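The Second Life of the Corner Café

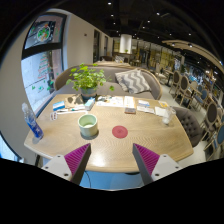
Stisham lost its last bank branch two winters ago, and the post office counter moved into the back of a gas station soon after. What the town has left, for people who want to sit somewhere warm without an appointment, is a café called Charpentier.

Noémie Pruvost bought the lease from a shoe repair shop. She had worked in hotel kitchens for 14 years and wanted shorter days. She opens at seven and closes at four, except on Thursday, when she stays open until nine.

The late opening started with a knitting group that needed a room. Then the group's husbands came, and a chess club that had been meeting in a church basement in Sorau. In October a county nurse began taking blood pressure readings at the back table from five to six.

Rent is 275 a week. Coffee alone doesn't cover it, so Pruvost sells soup at lunch and bread that she bakes before opening. She puts milk, flour and heating at over 2,000 a month in the cold season. Prices have gone up twice. Regulars complained the first time.

Lucimara Falcão studies small-town retail and has spent much of the past year visiting places like this one. She says the cafés that last tend to be run by owners who let people stay. "A man who sits for three hours over one cup looks like a loss," she says. "But he brings his sister on Saturday, and she buys lunch for four."

Pruvost has no rule about how long customers can sit. She did take out the television, and she turned down a chain supplier that wanted its name on the window.

Her lease runs out next spring. The landlord has offered two more years at a higher rent, and she has asked for five. They are still talking.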